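Skerkavstead and Pivov set for June friendly at Hostmont

Skerkavstead will play Pivov in a preseason friendly in June, with kickoff at 6 p.m. at the Hostmont ground. The two clubs confirmed the match after agreeing on the venue, which is neutral for both. It will be the first game of the summer for Skerkavstead and the second for Pivov, who opened with a goalless draw against Pagano.

The sides have met twice before, both times in friendlies. Pivov won the first 2-1 with a late header from a corner. The second finished 1-1 after Skerkavstead played the last half hour with ten men. Neither club has beaten the other by more than a single goal.

Skerkavstead head coach Stepan Savchuk said he would use two different teams, one in each half, and change only the goalkeeper at a different point.

"The players came back in decent shape, but they have had a week and a half of training and most of that was running," Savchuk said. "I want 45 minutes from everybody and no injuries. The score is less important to me at this stage."

Yurii Hrynyshyn is expected to start in midfield for Skerkavstead. He missed the final six weeks of last season with a hamstring problem and has trained with the full group since the first day back. Left back Bernardo Arruda, signed from Pagano last month, could make his first appearance against a team that tried to sign him in the winter. Savchuk would not say which half Arruda will play.

Pivov are without two of their regular center backs, and coach Nadja Oberholzer has called up three players from the under-19 squad to cover. Oberholzer kept the same starting eleven for most of the spring and finished fourth, their best place since promotion. She said the younger players would get real minutes.

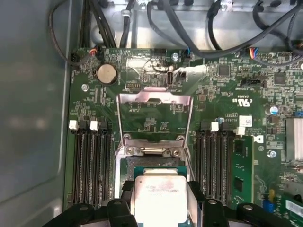 A processor above its socket on a computer motherboard.

Pivov's weakness last season was away from home. They took most of their points on their own field and scored only nine times on the road, while Skerkavstead were nearly as good away as at home. A neutral ground makes that record harder to read, although Hostmont's field is narrow — closer in size to Pivov's own — and that may suit a team that likes to defend deep and play long to the forwards.

Skerkavstead scored more goals from set pieces than any other team in their division last season. Hrynyshyn took most of the corners before his injury, and the numbers dropped once he was out. Pivov gave up seven goals from corners over the same period, four of them in the last month.

The Hostmont ground holds 3000, and the clubs expect it to be close to full on the main stand side. The north end will stay closed while new drainage is laid behind the goal. Gates open at 4:30 p.m. Tickets bought for the match stay valid if kickoff is moved because of heat, and the organizers will make that decision by noon on the day.

There will be no extra time. If the match is level after 90 minutes it goes straight to penalties, at the request of both coaches, who want the practice before the cup rounds begin. Each team may make unlimited substitutions, and a player who has gone off can come back on after halftime.

Referee Špela Vukadinović will be in charge. She handled both of last season's games between Skerkavstead and Pagano.

Pivov travel to a training camp the morning after the match. Skerkavstead have two more friendlies on their schedule, the first of them at home to Pagano.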